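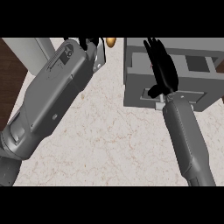
Vue du simulateur Kindik : la pince à gauche, la main noire à droite, devant la poignée du meuble gris.

Trois mois que je travaille avec Kindik, et je voulais laisser passer un peu de temps avant d'en parler, parce que les premiers jours on est forcément ébloui (ou furieux, c'est selon) ! Pour situer, j'entretiens chez Todberg une cellule à deux bras, avec une pince d'un côté et une main à plusieurs doigts de l'autre. Kindik sert à reconstruire la cellule à l'écran et à préparer les réglages avant d'aller toucher au vrai matériel.

L'installation m'a pris un vendredi après-midi, café compris. La scène « cuisine » est fournie d'origine, avec son plan en marbre clair veiné, et c'est celle que j'ai gardée pour tous mes essais. Les bras sont joliment modélisés, on retrouve la grille d'aération et les joints des capots, et même les petites vis de la platine côté pince. Par contre les ombres sont très discrètes, et pour juger à l'œil de la hauteur d'un doigt au-dessus du marbre, ce n'est pas l'idéal. J'ai fini par afficher les distances en permanence.

Ce qui m'a vraiment conquise, c'est l'assistant de calage du poignet. On déclare l'entretoise entre le bras et la main, on fait 11 poses, et le logiciel calcule le décalage. Avant, avec Drereren, je reprenais tout à la main dans un tableau, et il m'arrivait d'y passer la matinée. Après un remplacement de main en octobre, j'ai refait le calage complet en 20 minutes, et ma collègue Felicja Witkowska, qui est pourtant plus patiente que moi, n'a pas retrouvé le chemin de l'ancien tableau depuis.

Côté reproches, il y en a. Les butées articulaires ne sont pas reprises quand on change d'outil, il faut les ressaisir bras par bras, et si on oublie on s'en aperçoit au pire moment. Le journal d'erreurs est bavard sans être utile : le code 314 peut vouloir dire un câble mal déclaré ou un outil sans masse, débrouillez-vous. Et le manuel français s'arrête au chapitre des pinces, la partie sur les mains est restée en anglais.

L'assistance passe par Adamczyk, le revendeur. Réponse le lendemain en général, toujours aimable, parfois à côté de la question.

Je le conseille volontiers à qui doit changer souvent d'outil. Pour une cellule qui ne bouge jamais, gardez vos sous et votre tableau.

Note : 4 sur 5
Marianna Wysocka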